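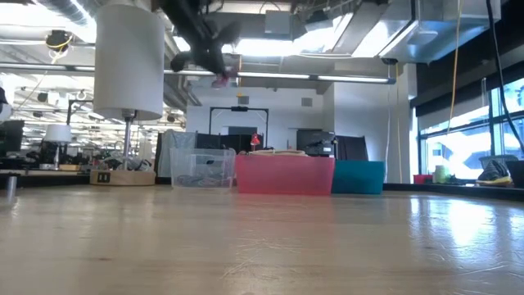 3/2/22
Minutes by Lucimara Amaral
Filed under: Meetings > Shared Spaces
4 min read

Present: Pei-shan Tsang (chair), Lucimara Amaral (minutes), two from the Grinero team, one from Zondinport on the phone. Yan sent apologies.

1. Minutes of the last meeting

Approved with one correction. The previous minutes say the storage question was "resolved." Pei-shan asked who had resolved it. No answer was recorded then or now, and the word has been changed to "discussed."

2. Sorting by bin

The proposal is to keep the three bins at the back of the long table and give each one a single purpose: clear for cables, pink for fabric, teal for everything on the small parts list. The Grinero team wrote the proposal and spoke in favor. They said people would put things away if there was an obvious place to put them.

Pei-shan said we heard the same thing when we bought the drawer unit, and the drawer unit is now full of things no one will claim. She does not see why a color would do what a drawer with a label on it did not.

Lucimara asked what happens to an item that is part fabric and part cable, such as the heated pad. Grinero said it would go in whichever bin seemed right. This did not reassure anyone.

It was pointed out that cables in the clear bin get tangled. Grinero suggested ties. Pei-shan asked who would do the tying. Grinero said everyone. Pei-shan asked that the minutes show she has her doubts about "everyone."

Agreed: trial until the end of May. The clear bin is for cables only. No lids for now. If the trial fails we go back to shelves and do not buy a fourth bin.

3. Tabletop

The scratches at the front of the table and toward the lower right were raised again. Zondinport has offered to sand and refinish the top for 2000. Their representative said the finish would be harder than the present one and would hold up to daily use. Asked how long it would hold up, he said it depended on the use. Asked what that meant for our use, he said he would get back to us.

Lucimara noted that the table works as it is, and that a new finish would be scratched by the same people in the same places. The shine is already a nuisance when light from the window lands on the right side. Pei-shan asked if a duller finish was possible. It is, and it costs more.

A mat from Estimitz was put forward as a cheaper choice at 38 each. Two would cover the part that gets worked on. The mat brochure says "self-healing." Several present would like to see that before paying for it.

Agreed: buy one mat and use it for 10 weeks. Zondinport's offer is neither accepted nor refused.

4. Lamps

There are two table lamps at the left end, the tall one with the white shade and the smaller one. Grinero feels one should go. Pei-shan would give up the small one but says the tall one is the only light she can read labels by. Yan had sent a note in favor of keeping both, with no reasons given.

Left as is. To be looked at again only if somebody brings a better lamp.

5. Loose plastic

The crumpled plastic behind the tall lamp needs to be either used or thrown out. Grinero believes it is being saved for packing. No one present is saving it.

Action: Lucimara to ask by email, wait 5 days, then throw it out.

6. Other business

Grinero asked for up to 10 minutes at the next meeting to present a labeling system. Pei-shan asked if this was the same labeling system as last year. It is a revised version. Granted, with the request that samples be brought in place of slides.

Actions
Lucimara: email on the plastic; order one mat.
Grinero: cable ties; written list of what counts as small parts.
Zondinport: answer on how long the finish lasts.
Pei-shan: check the bins at the end of the trial and report what is in them.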